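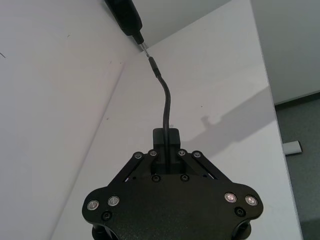

Comments on the Draft Rules for Online Marketplaces in Plultosdale

Posted 8/30/25
Filed under: Consumer policy
3 comments | 6 shares

The Plultosdale consumer office has released its draft rules for online marketplaces and has invited written responses from residents and sellers. I have read the draft twice, including the annexes, and set out my views below. They are personal views and should not be taken as those of my employer.

The draft runs to 59 pages. Most of it restates duties that sellers already have under the general trading code: a clear price, a working contact address, a receipt. The new material begins in Part 3, which deals with returns, and continues in Part 4, which deals with the way product reviews are collected and shown.

Returns

Under the present arrangements, a buyer who is refused a refund must complain to the seller, wait for a final answer, and then apply to the office in person or by mail. The draft would let the buyer open a case online after six business days without a reply. I support this change. The current system places a heavy burden on people who live outside the center of town or who work during office hours.

My reservation concerns paragraph 3.8, under which the marketplace itself, and not only the individual seller, may be named in a case. The large platforms will manage. Flikari already has a complaints desk and a published procedure. Rallis, which hosts mostly part-time sellers, has neither, and the draft gives it the same deadline. Larysa Kovalchuk made this point at the public session in January, when the outline was first discussed, and asked for a longer transition period for smaller hosts. The draft records her comment in Annex B but makes no change in response to it. I would ask the office to explain why.

Paragraph 3.11 also needs attention. It states that return postage shall be paid by "the responsible party." The term is not defined anywhere in the document. If the item is faulty, the answer is plain enough. If the buyer simply ordered the wrong size, two reasonable people could read the paragraph in opposite ways, and I expect that they will.

Reviews

Part 4 would require each marketplace to state whether a review comes from a confirmed purchase. It would also forbid sellers from offering a discount in exchange for a favorable rating. Both measures are sound, and I have little to add on the first.

On the second, the wording is too narrow. It covers discounts and cash but says nothing of gift cards, free shipping or entry into a prize drawing. Haziq Krishnan, who has sold kitchen goods through Gultero for several years, wrote to me after my previous post on this subject and described receiving regular offers from agencies that arrange such rewards. The phrase "any benefit" would close the gap in two words.

The fee

The registration fee has drawn the most public comment, and in my opinion more than it deserves. A seller with over 100 orders a year would pay 294 a year, and smaller sellers would pay nothing. Matvii Hrynyshyn has argued that a flat charge is unfair to those just past the threshold. He is right that the step is abrupt. A sliding scale would be fairer – but it would also require the office to check each seller's figures annually, and the draft provides no staff for that work. I would accept the flat fee for the first two years on the condition that it is then reviewed and the findings published.

Unsolicited messages

Part 5 is short and, I regret to say, weak. It asks sellers to "respect the preferences" of customers who do not wish to receive marketing by text or e-mail. It sets no time limit for acting on such a request and no penalty for ignoring it. An earlier outline contained both. Svyatoslav Marchuk requested the restoration of the earlier text in his written submission, and I have done the same in mine.

How to respond

Responses may be sent through the online form or left at the front desk of the office. The form allows limited space in each box, so longer comments should be attached as a separate file. Please cite paragraph numbers. Matvii Maksymiv has kindly agreed to read over submissions from first-time respondents who would like a second opinion before filing, and may be reached through the contact page of this site.

I have asked the office whether late responses will be considered and will update this post when I receive a reply.

Share this post | 6 shares
Search this site... Go

This site uses cookies to remember your preferences. By continuing to read, you agree to their use. Accept | Settings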